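Flaneo Single Desk, White Top

Torres Office Equipment / Desks / Flaneo range
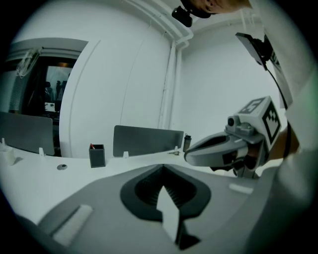 Flaneo desk in white, with round dark cable grommet. Black pen holder on the desktop.

200 shares
6 comments

The Flaneo is a fixed-height desk for offices, study rooms and shared workrooms. It is supplied as a top, a frame and a fastener pack, and is assembled on site. The desktop is one continuous surface with no center joint. A round cable grommet is set into the top so that leads from desktop equipment can be taken down to the tray underneath.

Page updated 8/3/19. This version replaces the earlier Flaneo sheet, which listed the cable tray as an extra. The tray is now included with every desk.

General data

Product type: fixed-height single desk
Top color: white
Grommet: round, dark
Top depth: 700 mm
Shipping weight, complete: 39 kg
Delivery: flat packed, two cartons
Assembly: two people recommended

Desktop

The top is supplied with the frame fixing points already drilled on the underside. No drilling is needed for standard assembly. Additional holes may be drilled by the customer for third-party fittings, but not within the area marked on the underside label, and drilled tops are excluded from the finish warranty.

The white finish is the same on all desks in the range, so single desks and linked rows can be ordered at different times. Slight differences in shade are possible between production batches. If an exact match is required across a room, order all tops on one purchase order and ask for batch matching in the notes field.

Cable grommet

The grommet is a push-fit part and can be lifted out for cleaning or replacement. To run cables, remove the cover, pass the plug end through from above and refit the cover with the cable seated in the notch. Do not pull the cable sideways across the grommet rim with the cover removed. Large power adapters should be placed in the tray and only the low-voltage lead brought up through the top.

Replacement grommets are stocked in the dark finish only. The older pale version was withdrawn last September and the remaining stock has been sold. The dark part fits the same opening and can be used on older Flaneo desks.

Frame

The frame consists of two end sections and a rear beam. Each end section has two leveling feet, adjustable by hand before the desk is loaded and with an open wrench afterward. The rear beam carries the cable tray. With the beam removed the desk is not stable and must not be used, even temporarily.

The top is held to the frame with six machine screws and washers. Start every screw by hand before tightening any of them. Power drivers may be used on the lowest torque setting. Check the screws again after the first month of use and whenever the desk has been relocated.

Linking

Two or more desks can be placed side by side with the Etach connector. The connector fits under the adjoining tops and pulls them level. It does not replace an end section: each desk in the row keeps its own complete frame. One connector set is required for each joint. Level the first desk fully, then bring each following desk to it.

Back-to-back layouts are possible with the same connector. In this case the two cable trays face each other and a shared tray cover can be fitted. The cover is ordered separately.

Accessories

Etach connector set. Includes plates and screws for one joint.

Stateo underdesk drawer. Mounts to the underside of the top, left or right. The drawer uses its own fixing points and does not interfere with the cable tray. Not suitable for use directly beside an Etach connector on the same side.

Stateo pen holder. Upright rectangular desktop holder, black. Free-standing, open at the top, suitable for pens, markers and short rulers. No fixing required. The base has a replaceable protective pad.

Spare grommet. Round, dark, complete with cover.

Spare fastener pack. Six top screws with washers, plus hex key.

Care

Clean the top with a soft cloth and a mild detergent solution. Wipe off any remaining moisture. Do not use abrasive pads, scouring powder or solvent-based cleaners on the desktop. Ink should be removed as soon as it is noticed; permanent marker may leave a shadow on white surfaces even after prompt cleaning.

Small bottles of adhesive, ink, solvent or correction fluid should be kept capped and stood on a tray or mat. Bare metal parts with sharp corners can scratch the finish when dragged, so use a mat for bench-type work. Damage of this kind is treated as wear.

Remove the grommet cover periodically and clear dust from the opening with a vacuum nozzle.

Placement

The desk may be used against a wall or free-standing. When it stands against a wall, leave enough space behind the top for the tray to be reached from the side. Do not place the desk over a floor box unless the box lid can still be opened fully. On carpet, recheck the level after a week of use.

The Flaneo is intended for indoor use in dry, heated rooms. It is not rated for laboratories, wet areas or workshops where heavy tools are clamped to the edge. Monitor arms with an edge clamp are permitted if the clamp plate is fully supported and is fitted with its rubber facing.

Delivery and returns

Desks are delivered to the ground-floor entrance. Delivery to the room, assembly and removal of packaging can be added at checkout. Inspect both cartons before signing, and note any crushed corners on the delivery slip. Damage to the top must be reported before assembly.

Unassembled desks may be returned in original packaging. Assembled desks, drilled tops and opened fastener packs are not returnable. Accessories follow the standard return terms.

Ordering notes

State the quantity of desks, the number of joints in each row and the drawer side, if drawers are required. Connector sets are not added automatically. Lead times for complete rooms are confirmed in writing with the order acknowledgment.

Comments (6)
Share this page (200)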